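Subject: Re: [windowsill-growers] yellow leaves in December

Hi everybody,

Okay, so I finally gave in and stopped watering on a schedule! I've got 44 pots in the apartment now (yes, I know) and every winter I was drowning half of them. My tap water in Barkmont is hard as nails too, so I've been saving rain in a barrel. It holds 200 liters and smells a bit, but the ferns perk right up. The little one on the desk gets a splash every couple of weeks, tops. 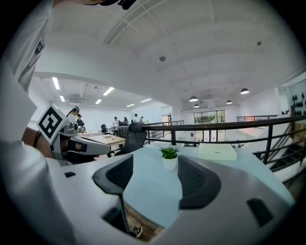 On the list last night, at 9:40 pm, somebody wrote:

> Rainwater helps, but I'd look at the light first. Mine went
> yellow every winter till I moved them to the south window.
> Also, are you still feeding? I quit in the fall and start
> again when I see new growth.

Oops, yes, still feeding! I had half a bottle of the Vodum stuff left and hated to waste it. I'll stop tonight. South window is a problem (radiator right under it), but I could try a shelf higher up, or one of those clip lamps.

Does anybody leave theirs in the plastic nursery pot all winter? I keep going back and forth on repotting before spring.
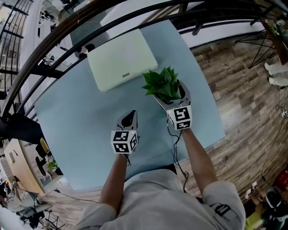
Potted plant on the blue-green table

Happy growing, and keep the tips coming!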